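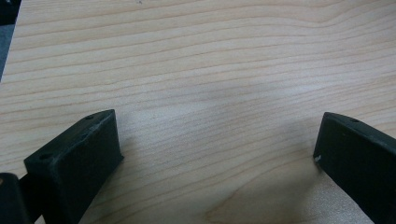

Irkevora

Gripper won't close all the way. I send the close command, the motor hums for 2 seconds, then it faults and the fingers stay wide apart. It has done this since May. Firmware is 15.
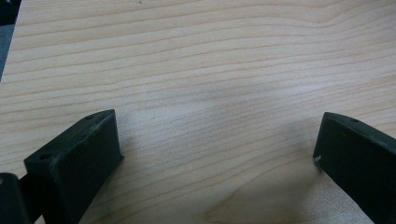 I swapped the cable and got the same fault. Opening works every time.

Quansah
Stripped screw in the finger mount. Pull the left one and look.

Ziloditz
Disagree. A loose finger would still move. Check your current limit, mine was set too low.

Quansah
Either way, cut power before your hand goes in there. Mine closed on my thumb after a fault reset.

Irkevora
Limit was at 6. Will raise it tonight with the power off first.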